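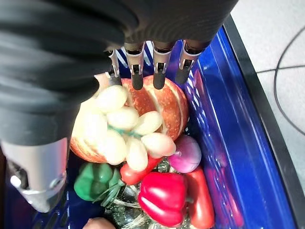 Jawad Soomro asks whether the artificial produce can stay in the blue plastic container between displays. It can, for up to 10 days, with the melon in first and nothing heavy on top of it.

4.2 Filling the Tusta display shelves

1. Stand the slatted shelving on a level floor and check that each slat is firm.
2. Set out leafy items, such as cabbage and lettuce, on a lower shelf.
3. Put onions and peppers in the wooden crates. Leave 5 cm clear below the rim.
4. Lift the basket with both sides level and carry it to the next bay.

Caution: do not load a basket above 4 kg.

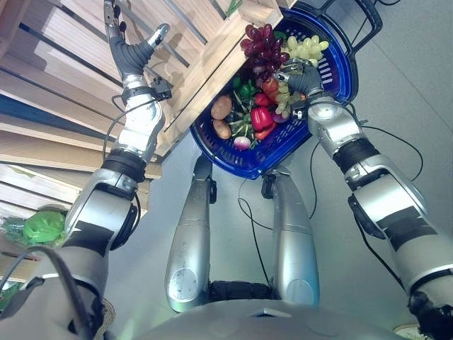 One reader in Grovport wrote that the lower shelf should be filled last, as leaves get knocked when crates go in above. Either order is fine if the crates are already in place.

5. Wipe glossy pieces with a dry cloth. Do not use spray polish.
6. Note missing pieces on the stock sheet and reorder under part 263.

Note: Dorel crates need the deeper shelf setting, see 4.3.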